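Storing kids blocks in a metal bin, good or bad idea?
Posted by Wullel in Home & Storage

Moving my lads blocks out of a split cardboard box. Got an open grey metal bin from the shed, no lid. Will it chip the paint? And do I sort by colour or just chuck them in? He's 4, so tidying has to be quick.

Dandbridge61
Metal's fine. Bit noisy. Wouldn't bother sorting, he'll have them all over the floor again by Saturday.

Jokow
check the rim for sharp edges first!! run a cloth round it, if it snags file it down

Oosthuizen
Felt in the bottom sorts the chipping, cut it a touch big and press it in. Mine cost 29p a sheet, no glue needed. As for sorting, depends how many he's got. We have 158 and I gave up on colours ages ago. With only a few it realy doesn't matter, red and dark green ones lying any old how on the floor of a grey metal bin are still dead easy to tell apart. Just don't fill it to the top or he wont be able to lift it.
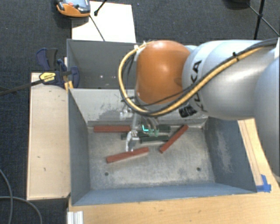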